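Workshop notebook, Geledville unit
February 22, 2025

Flower packing, table layout

Purpose: settle where things go on the white table before the Mathias order is packed. The order is for 700 small arrangements, each going out with one boxed trinket. Stems are from Skinel, old stock from August.

Stem preparation

Wire cores cut with the long-handled cutters. The side cutters mark the plastic coating and leave a burr that catches on the tissue. Trim length still open between 2 lengths; the shorter one stands better but the leaves bunch at the neck. Leaves opened by hand, lowest pair first. Blossoms with glue showing at the base go in the reject tray.

Dust: a soft dry brush is enough on petals. Damp cloth on leaves only. Do not use the compressed air, it lifts the petal edges and they do not go back.

Consumables

Tissue count at last check was 1,822 sheets. Allowing 2 per arrangement, that covers the order with 422 over. Fasgate to be asked whether they still supply the narrower roll of tape. Labels not yet ordered.

Table layout, third arrangement

Previous layouts had the flowers near the packer, and sleeves caught on the blooms when reaching across. Flowers moved to the far end. Box goes towards the left edge, open, so it can be filled without turning it. Right side is for small loose pieces only. Middle kept free for wrapping.

Bunch used for the trial is mixed, pale pink blossoms with a yellow sunflower-like one. The yellow head is the widest part and sets the sleeve diameter. The green star piece is on the right, small enough to be lost under tissue, so it needs a shallow dish. The water dispenser stands behind the table; keep tissue at the near end.

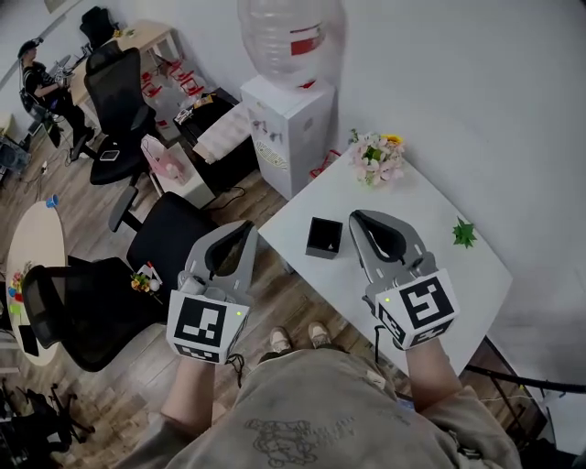 To do

Dish for the small pieces.
Move the white boxes by the black cabinet to the shelf.
Decide trim length, then cut a gauge block to match.
Write to Fasgate about tape.
Repeat the layout with 3 bunches on the table at once and note whether the middle stays clear.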